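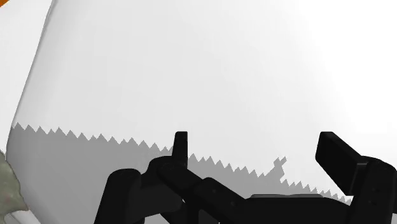
Right, so Lekota. It's a simulator kit for robot arms, sold by a small firm called Druteo, and I've been living with it since we took out the trial licence for the Trallelero project. I want to talk about the boring half of it tonight, the bit you only meet once you've stopped playing with the menus. Shadows, mainly. Look at the edge of the shadow on the big white thing — it comes down in steps like the teeth of a saw, and the white surface behind it is perfectly smooth. That's the renderer at work, and I'll be moaning about it for a good few minutes, so do get comfy.

(Pause. Ask who has used any simulator at all. If it's most of the room, skip the next bit.)

## What you get for the money

- The basic licence is 1012 euros a year, one seat. The team one is 2060 and covers 4 seats.
- You get the physics, the renderer, a shelf of ready-made objects and a scripting window that I've grown very fond of.
- Support is by email. They answered me within a day every time, and once on a bank holiday!

Say that I paid full price and nobody from Druteo has seen these notes.

## The good stuff

Setting up a new arm took me an afternoon, and that was with a lot of tea. The contact physics is lovely. Fingers close on a thing and stop where they should, with none of that horrid jittering I had in the old package. I ran 60 picks overnight on my own rather tired desktop and it was still going when I came down for breakfast.

(Tell the breakfast story only if we're running early.)

## Shadows, then

If you're training anything that looks through a camera on the wrist, this matters. The camera gets very close to things, and close up a stepped edge is a big strong pattern that you won't find in your kitchen. There's a shadow quality slider. I'd turn it up before anything else — it does slow things down, so have a play and see what your machine will put up with.

Bright patches too. Top right in my picture, the white just washes out and you can't tell where the object stops. I've started giving pale objects a grey backdrop and turning the main light down a notch.

## Would I buy it again?

Yes, the basic one. I'd wait on the team licence until the June update, when Druteo say the new shadow code is coming. I'm trying the same jobs in Ruditberg next, and I'll put my settings files for both on the group page.

(Questions. Leave the picture up, someone always asks about the slider.)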